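Category: Workshop notes / Kit on trial

February 23, 2026

Darketier handheld pair, trial notes, cont'd. Writing this up fast before I lose the bench to the Ballach job.

Where we are: kit is on loan until April, then we buy or send it back. Quote covers two grippers, the mounting plates, cables, one software seat, and a support plan I haven't read properly yet. Spare fingers are extra. Of course they are.

Setup this morning went better than last time. Followed their quick start up to the pairing step, then ignored it and did it in the order Mösli suggested in their write-up, i.e. left unit first, wait for the tone, then right. Both came up first go. If you do it the Darketier way the right one grabs the left one's slot and you're back to power cycling. Have emailed them about it. Manual is still the old revision, no mention of the tone at all.

Calibration: ran the jaw open/close routine on both. Left fine. Right reads slightly open when it's fully shut, same as last week. Offset in the config fixes it but the offset doesn't survive a restart, so it has to be typed in again each time. Put it on a sticky note on the monitor. Would like that sorted before we pay for anything.

Logging set to 60 Hz. Higher setting is in the menu but greyed out on the trial licence. Fine for what we do. Files are a reasonable size, export to our format is clunky, needs the little converter script (in the shared folder under tools, don't use the one on the desktop, it swaps left and right and I lost an afternoon to that).

Feel in the hand. Weight's okay for short stretches. After 40 minutes straight my wrists knew about it, mostly the outside of the right one. Grip shape is decent, would suit bigger hands than mine. Trigger travel is long but even, you get a proper sense of how far closed you are without looking. Better than the Prerkwood set we had in before, which was basically open or shut and nothing in the middle. Prerkwood were lighter though. And their cables came off the back out of the way. These ones hang down near your hands and I'm forever flicking them clear of the board edge. Cable clips at the elbow might help, or a velcro strap. Try tommorow.

Fingers: rubber facing grips cloth well enough, picks up a fold without bunching if you come in low. Hard stuff with a curve is fussier. You want to take it across the flat part, not the rounded end, or it rolls out on you as you lift. Changed my approach angle after the first few and had less trouble. Haven't tried anything thin yet (card, zip bags). Needs doing before we sign.

Two-handed work is the whole reason for getting a pair, so that's where I've spent most of the time. Basket on the left, clear board in the middle, hands coming in from either side. Foam board over the timber is a keeper, quiet when you drop things and easy on the finger tips. Do tape the near edge though, it wants to creep toward you.
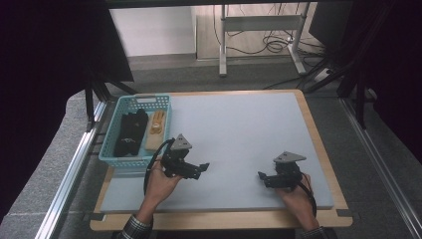 Hand to hand passes are the weak spot. When the two units get close together and face on, tracking goes a bit jumpy and you see it in the log as a little sawtooth. Backed off and passed at a slight angle instead, much cleaner. Run 11 is the one to look at if anyone wants a decent example, don't bother with the early ones, I was still sorting out the offset.

Things to ask Darketier:
- make the offset stick after restart
- firmware date, ours says one thing on the sticker and another in the software
- longer cables, or a right angle plug at the unit end
- price on spare fingers, and do they wear evenly
- does the support plan cover drops (asking for a friend)
- who pays freight if it goes back

Things for us:
- reorganise the runs folder, names are a mess
- repeat the pass test with the curtains pulled right across, see if stray light has anything to do with the jumpiness
- coil the cables on the floor out the back, somebody's going to go over
- book the bench again, two half days at least
- get someone with larger hands to have a go and write down what they think without reading this first

Leaning yes at this stage, but only if the offset thing gets fixed and they move on the price of fingers. Otherwise I'd sooner have another look at the Mösli unit, even with the wait. Their demo was ok but they wouldn't let us keep the logs, so there's nothing to compare agianst.

Charger for the tablet is in the second drawer. Put it back please.

Filed under: grippers, trials, purchasing
3 comments | 0 shares
Back to top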